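We use cookies to remember your settings. By continuing to read you accept this. Accept | Settings

Print this page | E-mail this page

How to run a hand-held gripper demonstration on an open day

These notes cover the cloth-handling table at the Grelutum open day. They are written for whoever runs the table next, and they assume you have used the gripper yourself for at least an afternoon. Radomír Kollár wrote the first version and the rest of us have added to it since.

The demonstration takes 12 minutes if nothing goes wrong. A visitor picks up a cloth with the hand-held gripper, folds it once, puts it down, and then watches the recording on the monitor. After that you show them a robot arm trying the same fold.

What you need

- one hand-held gripper, fully charged, and a spare
- a soft surface covered with a plain, pale sheet
- cloths in a colour that shows up well against the sheet
- the laptop with Plura installed and the storage drive plugged in
- the sign-in sheet and a pen

Before the doors open

1. Switch on the laptop and start Plura. It takes a while to find the drive. Wait for the green line before you do anything else.

2. Open and close the gripper a few times. If the fingers stick, loosen the screw at the base by a quarter turn and try again. Do not oil them. Oil gets on the cloth and then on everything.

3. Make one test recording and play it back. Check that both fingertips show and that the lens is clean. Wipe it with the grey cloth from the case, not with a sleeve.

4. Delete the test. The Tóth drive we use for visits holds 351 short recordings. It filled up before the end of the afternoon last August, and we had to stop and copy files across while people stood waiting.

5. Drop a cloth on the bedding. Let it fall how it likes. A cloth laid out flat is harder to pick up, and beginners give up on it.

With each visitor

1. Show them the grip first, without recording. Most people hold the tool too tightly. Ask them to rest the weight on the palm and squeeze only to close the fingers.

2. Tell them to come in from above, slowly, and to aim for a raised part of the cloth. A peak or a thick crease gives the fingers something to close on.

3. Start the recording and say "go". Keep your own hands out of the working area once they begin.

4. When the fingers have closed, ask them to lift straight up, wait a moment and then move across. Moving sideways too early drags the sheet along.

5. Let them try up to 3 times. After that, move on to the playback, even if the fold was poor. A poor fold is still worth watching.

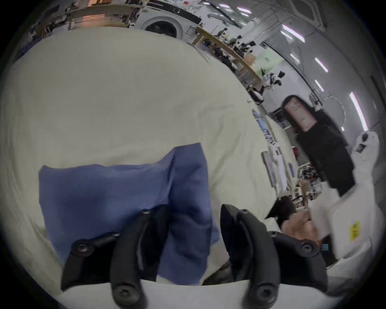

Can children use the gripper?

From the age of eight, with an adult standing next to them. Younger ones find the squeeze too stiff and do better watching the playback.

Playback and the robot arm

Play the visitor's recording at half speed. Point out the moment the fingers close, and let them say what they would do differently. Then walk them over to the arm and run the program called Grirby fold. Keep everyone behind the tape while it moves. If it misses the cloth, press stop, reset the cloth and run it again once only.

People usually ask how many recordings the arm learned from. The current program used 3825, all made by hand in this room.

Closing down

Stop Plura before you unplug the drive. Put both grippers on charge, fold the sheet and leave the sign-in sheet in the tray by the door. Note any loose screws in the logbook with the gripper's number.

Last changed 02/07/2025

Print this page | E-mail this page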